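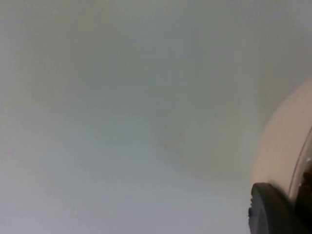
Posted by Iveta Mikuš – Mar 15, 2018 – Calls for participants

Hi all! I'm looking for 19 people to come teach a robot for an afternoon at our lab in Lirbridge. In January Gwion Price and I tested whether a gripper can learn a grasp from its wrist view alone, pale blur and all, and our own demos worked pretty well (we've had way too much practice). Now I want to see what happens when beginners do the teaching.

You'd guide the arm by hand through six short tasks, then watch it try them solo and tell me what bugged you. It takes two hours and pays $50, plus decent coffee – I'm picky about that.

You need to be 18 or over and new to robots. Left-handers, please come, I'm short on you! Write to me through the Molel project page with a couple of times that suit you, and say if you need step-free access.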